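Brolton cell

The Brolton cell is a small robot work cell at the Plollstead training shop, used for picking up and sorting light parts. It is built around a single Dretik arm with a two-finger gripper, and it is best known among the people who look after robots for the patient way it is set up and kept running. Much of that routine was written down by Prapai Noiphan, a technician who came to the shop from the parts maker Thammasiri and who still adds to the handbook each November.

Layout

The cell takes up one corner of the shop, behind a low fence with a single gate. The arm is bolted to a steel plate, the plate is bolted to the floor, and the controller sits outside the fence where a person can reach the stop button without leaning over anything. A twin of the whole cell is kept in simulation software, and new settings are tried there before they go anywhere near the real arm. Noiphan's handbook calls this "going around the block once before the long drive," and newcomers hear the phrase a good deal.

Setting up the gripper

Setup starts with the power off and the fingers off the gripper. The mounting faces are wiped clean, the fingers go back on finger-tight, and the screws are then snugged down a little at a time, crossing from one side to the other. Once power is back, the gripper is sent to its home position and the fingers are opened and closed 34 times at low speed, with somebody standing by to listen for a scrape or a click.

Next comes the tool point, the spot between the fingertips that the software treats as the end of the arm. The technician swings the wrist to several different angles around a fixed pin and saves each one. If the point wanders, the readings are thrown out and taken again, which can use up most of a morning.

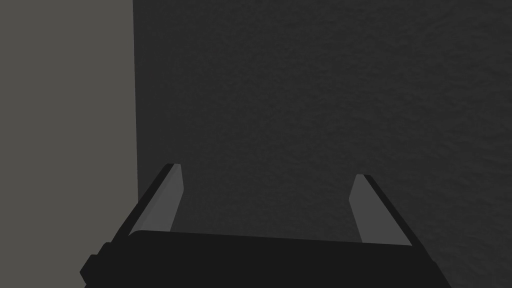
The same steps are then repeated in the simulated cell, with the finger length and opening width typed in from the real gripper. When the two disagree, the handbook says to trust the steel ruler and fix the model.

Upkeep and repair

The finger pads are looked over every 200 cycles during the first week after a change, and after that whenever the daily log shows a dropped part. Grease goes on the slide sparingly. The best-remembered repair came at cycle 3,745, when the gripper began closing unevenly. Two people spent an afternoon on the motor before finding a bent guide pin, and a spare pin has hung in a bag on the gate ever since.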